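Section 6: Your first chore – putting things away in a tray

Before you start

I wrote the first five sections to get your Mikance pair bolted down, powered up and talking to each other. If you've done all that, well done, that's the dull bit over! Now we give them a job. People always ask me whether these arms can tidy a workbench yet, and my reply is that they can tidy a bit of one, slowly, if you set the bench out kindly. Picking up a roll of tape and putting it in a box is a very fair place to begin.

You'll need a dark cloth, a shallow cardboard box with no lid, a roll of tape and something bigger to act as clutter (I like a dish rack, as the thin rods give the cameras something awkward to look at).

Setting out the bench

1. Spread the cloth over the table. A few wrinkles are fine, but pull out any fold tall enough to catch a finger.

2. Put the rack between the arms and push the box up against its right side.

3. Lay the tape flat in front of the box, where the right gripper can reach it. A second roll nearby is a good test of whether it picks the one you asked for.

4. Anything else can stay at the back by the wall. Check that no power cord hangs over the box.

CAUTION: If you leave a glue gun on the bench, as I do, unplug it and let it cool first.

Running the job

5. Open the task list, choose number 283 (Tape to tray) and set the speed to 30. Fatemeh Zamani runs hers faster, but she has had a lot more practice at hitting the stop button than you have.

6. Press Start and keep your hands off the cloth until both arms have parked. 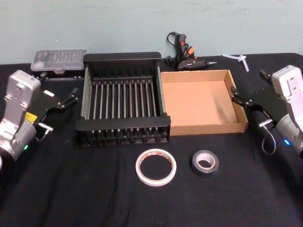
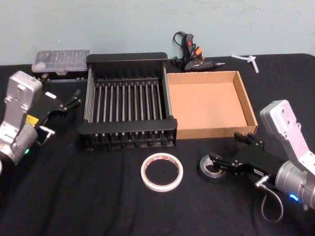
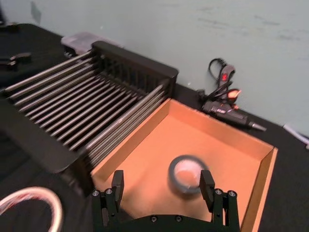
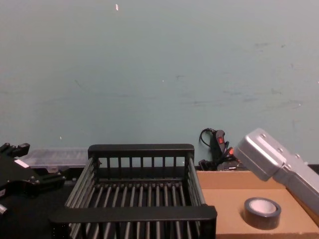
Fig. 6.1 Tape to tray, from the head, wrist and chest cameras. The dark roll is on the cloth in the first two views and inside the box in the last two.

NOTE: The left arm has no part in this job. Leave it switched on all the same, or the right one will refuse to start.

If it goes wrong

Gripper closes on nothing: the roll is probably too far forward. Move it nearer the box and run step 6 again.

Error 211: the wrist camera can't find the edge of the box. Jawad Arain at our Stondport workshop swears by turning the box round and trying again, and it does seem to work more often than it should.

Roll lands on the rack: the box has crept sideways. I use a dab of putty under each corner.

Let it do 4 clean runs before you change anything. After that, try the lighter roll, then both – and expect to wait. I can clear the same bench by hand before the arm has lined up its first grab, so keep your own tidying habits going for now. Loose cables are still beyond it, and we come to those in Section 9.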